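4 Aufstellung und erste Inbetriebnahme

Dieses Kapitel gilt für den Getränkekühlschrank Skesska mit Glastür und 179 Litern Inhalt. Für das Einbaumodell Midamach lesen Sie bitte das Kapitel 9, weil dort die Belüftung anders geführt ist.

4.1 Vor dem Aufstellen

Der Kühlschrank wird stehend geliefert. Wenn er beim Transport gelegen hat, muss er nach dem Aufrichten vier Stunden ohne Strom stehen bleiben. In dieser Zeit fließt das Öl in den Kompressor zurück. Die Tür kann dabei offen sein.

Wählen Sie einen Platz, der trocken ist und keine direkte Sonne bekommt. Ein Heizkörper oder ein Herd neben dem Gerät erhöht den Verbrauch deutlich. Auf weichem Teppich sinken die Füße mit der Zeit ein, meistens ungleich. Legen Sie dort eine feste Platte unter das ganze Gerät.

VORSICHT: Heben Sie das Gerät immer zu zweit. Fassen Sie nicht an den Türgriff und nicht an das schwarze Rohr auf der Rückseite.

4.2 Ausrichten

1. Schieben Sie das Gerät an seinen Platz, aber noch nicht ganz an die Wand. Hinten müssen vier Zentimeter frei bleiben.
2. Legen Sie eine Wasserwaage auf die Oberseite, zuerst quer, dann längs.
3. Drehen Sie die vorderen Füße mit dem beigelegten Schlüssel. Nach rechts gedreht wird der Fuß kürzer.
4. Öffnen Sie die Tür bis zur Hälfte und lassen Sie sie los. Sie soll langsam von selbst zufallen. Bleibt sie stehen, drehen Sie beide vorderen Füße eine halbe Umdrehung heraus.
5. Prüfen Sie die Dichtung mit einem Blatt Papier. Das Blatt soll sich an allen vier Seiten nur mit leichtem Widerstand herausziehen lassen.

Hinweis: Eine neue Dichtung kann vom Karton noch gedrückt sein. Erwärmen Sie die Stelle mit einem Haartrockner auf kleiner Stufe und ziehen Sie sie mit den Fingern vorsichtig nach außen.

4.3 Türanschlag wechseln

Ab Werk öffnet die Tür nach rechts. Für den Wechsel brauchen Sie einen Kreuzschraubendreher und eine zweite Person, die die Tür hält. Der Ablauf ist auf dem Faltblatt in der Zubehörtüte gezeichnet. Das Faltblatt liegt nur den Geräten bei, die ab Juni ausgeliefert werden – bei älteren Geräten schicken wir es gerne zu.

4.4 Anschließen und einschalten

1. Wischen Sie den Innenraum mit lauwarmem Wasser und etwas Spülmittel aus. Trocknen Sie gut nach.
2. Stecken Sie den Stecker direkt in eine geerdete Steckdose. Mehrfachsteckdosen sind nicht erlaubt.
3. Drücken Sie die Taste EIN, bis ein Ton kommt. Die Anzeige blinkt jetzt.
4. Stellen Sie mit den Pfeiltasten die Temperatur ein. Für Limonade und Bier empfehlen wir 4 °C.
5. Warten Sie, bis die Anzeige nicht mehr blinkt. Erst dann füllen Sie das Gerät.

Wenn Sie den Stecker einmal gezogen haben, warten Sie fünf Minuten, bevor Sie ihn wieder einstecken. Der Kompressor startet sonst nicht oder nur mit lautem Brummen.

4.5 Einräumen

Dosen stehen am besten aufrecht, mit einem Fingerbreit Luft zur Rückwand. Flaschen mit Kork legen Sie auf den untersten Rost. Jeder Rost trägt höchstens 30 kg. Bitte verteilen Sie das Gewicht und beginnen Sie unten, besonders wenn das Gerät nicht an der Wand befestigt ist.

ACHTUNG: Stellen Sie keine Getränke in das Gerät, wenn es auf unter 0 °C steht. Geschlossene Dosen können platzen.

4.6 Filter

Der Geruchsfilter (Kulkarni, Typ rund) sitzt hinter der Klappe oben links. Er hält 3.000 Betriebsstunden. Danach leuchtet das Filtersymbol, und Sie setzen einen neuen ein. Halten Sie dann die Taste FILTER gedrückt, bis das Symbol erlischt.

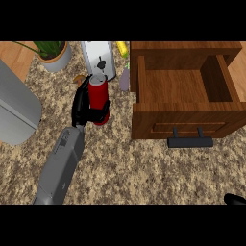 Abteilung Technische Dokumentation, Werk Wendton
Redaktion dieses Kapitels: Severino Esteban. Korrekturen zur deutschen Fassung bitte mit Kapitelnummer und Gerätetyp an die Abteilung senden.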